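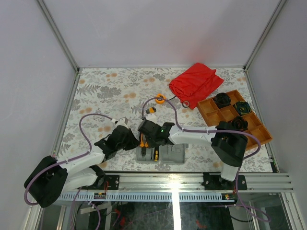
The Flumden Pier loaner tackle program opened its window in the bait shop wall this spring, and anyone who can sign their name can now borrow a rod, a reel and a small box of terminal tackle for the day. The rods come back. The small boxes come back too, in the sense that the box comes back, with everything that was in it now in one friendly knot. We bought plastic boxes with removable dividers, and people remove them. For the shop side, where hooks, swivels and sinkers get sorted between loans, I'd like something closer to the orange-brown wooden tray on the flowered tablecloth, with its thin walls and square cells. One size of hook to a cell, and no lid for a nine-year-old to snap off. That is the smallest request in this report and I have put it first so that the others look reasonable by the time you get to them.

**To:** Fengying Han, Chaturvedi Fund
**From:** Esther Temba, Flumden Pier
**Date:** 22 Jun 2018
**Re:** Loaner tackle and line recovery, first progress report

## Where things stand

You paid for three things: loaner gear, line recovery tubes along the rail, and beginner mornings. Two of them are going well. The third is the line recovery tubes.

We bought 22 rod and reel combos from Prakodance, all the same model, all the same shade of green. The uniform color was a deliberate choice, made so that a loaner could be spotted from one end of the pier to the other. It has worked so well that two of our regulars went out and bought the same one, and we have twice tried to reclaim a rod from the man who owned it. He was gracious the first time.

As of this writing 20 of the combos are in service. One went over the rail during a disagreement with a bat ray and was last seen heading out past the channel marker at a good pace. The other is in the shop with a reel that makes a noise like a coffee grinder. Prakodance says this is covered. Prakodance has been saying so since April, always politely.

## Loans

Over 500 loans have gone out through the window. The application guessed at that number for the whole season, so either the pier is more popular than I thought or I'm bad at guessing, and I'd ask you to bear the second possibility in mind when you read the budget section.

Most borrowers are families who walked out to look at the water and saw somebody catch something. The shop staff tell me that the moment a mackerel comes over the rail, a line forms at the window. When nothing is biting the window is quiet, and the staff get a lot of sweeping done. I had planned to advertise. I now think the mackerel have that in hand and I'd like to move the flyer money elsewhere (see below).

The sign-out sheet asks for a name, a phone number and whether the person has fished before. The last question was meant to tell us who needs help with knots. In practice nearly every adult ticks "yes" and then hands the rod to the clerk to be tied. We have stopped relying on the question and now tie everything before it goes out.

We do not take a deposit. You asked about that in your last email, and so did my boss, and so did the woman who runs the churro cart. Apart from the bat ray, every rod has come home, though one came home by way of a bus driver.

## Beginner mornings

These run once a week from the wide part of the pier, by the cleaning sinks. We cover the same few things every time: how to cast without hooking the person behind you, how to tie one knot that holds, which fish have to go back, and how to put them back so they swim off. Casting takes up most of the morning. Everybody is given a rubber weight with no hook until they can drop it in the water three times running, and you'd be surprised how large the Pacific is and how hard it is to hit.

The species board has been the best money spent, and it cost almost nothing. It's a sheet of marine ply with life-size outlines painted on it at minimum legal length, so a person can lay a halibut against the halibut and get an answer. Before the board, those answers came from whoever was standing nearest with an opinion. The painter made the halibut look very slightly disappointed, and I've left it that way.

Attendance started thin and then became a problem. We ran out of rubber weights in May and now send people away with a place on the next one. I'd like to add a second morning for the summer. The instructor is willing. She has asked that it start later than six, and I have told her I'll put her request before the fish.

## Line recovery tubes

The tubes are lengths of wide white drainpipe strapped to the rail, with an elbow at the top so that the gulls can't pull line back out. People are supposed to stuff their old monofilament in them, and we empty them and send the line off to be recycled.

Here is what has been found in the tubes so far: monofilament, some braid, bait bags, coffee cups, a whole sandwich, a sock, a live crab, and the warranty card for one of our own reels. I found the warranty card useful.

The trouble is that a tube with a hole in the top reads as a trash can to anybody holding trash. The label says FISHING LINE ONLY in tall letters, but it faces inboard at knee height, where the strap left room for it. I approved that placement. I approved it on a drawing, on which no one had knees.

What we've done about it:

- Moved the labels up to the elbow, where the hand goes.
- Fitted a smaller cap with a slot. Line goes in easily. A cup doesn't. A sandwich does if you're determined.
- Put a proper trash can next to each tube, borrowed from the parks people, who would like it noted that they are borrowed.

It's early, but the last two times the tubes were emptied they held mostly line. The crew at Flolivik, who take the line from us, had been returning our bags with notes attached. The most recent bag came back with no note, which I've chosen to read as praise.

Less line is turning up around the pilings too, according to the divers who scrape them. I can't put that in a chart. They went down, they said it looked better, and they're people who complain freely.

## Money

Spending is close to plan, with three exceptions.

1. **Hooks and sinkers** are running well ahead. Rocks eat them. The application assumed that each borrower would lose one rig, an assumption made by someone (me) who had not recently watched a teenager cast at a jetty.
2. **Advertising** is almost untouched, for reasons given above. We printed 100 flyers and most of them are in a drawer under the register. A few have been used to wrap squid.
3. **Repairs** are under, thanks to the clerk, who fixes line guides on slow afternoons and refuses to bill for it. I'd like to pay for that work properly in the second half.

With your agreement I would move the rest of the advertising line into tackle and repairs. The total doesn't change. The spreadsheet is attached, and it has a tab called "do not use," which I'd ask you not to use.

## Trouble, past and expected

The pier was closed for several days in early spring while the city replaced deck planks. We lost loans and gained a much better surface to stand on. The old planks had gaps that took a split shot sinker every time one was dropped, and I'm told there was a fair amount of lead on the sand below when they came up. It has been collected. We've also switched the loaner boxes to steel weights, at a higher price, and I'll defend that one if anyone wants to argue it.

Some of the long-time anglers were against the program at the start, on the grounds that it would fill the rail with people who didn't know what they were doing. It has. Several of the same anglers now spend their mornings untangling those people and explaining to them, at length, where they went wrong. I have never seen them so happy.

The bat rays are still out there. We've loosened the factory drag settings and added rod leashes at the busiest end.

## Before the next report

The next one is due to you in September. By then I expect to have:

- the second beginner morning running, if you approve the shift in funds
- slotted caps on every tube, including the two at the far end that need a ladder and a calm day
- the grinding reel back from Prakodance, or a firm date, or a better class of apology
- a sorting tray for the shop

I'd also like you to come out and see it. Bring a hat, and don't wear anything you're fond of near the sinks. The window opens at seven and I'll have a green rod set aside in your name, tied and ready, whatever you tick on the form.

Esther Temba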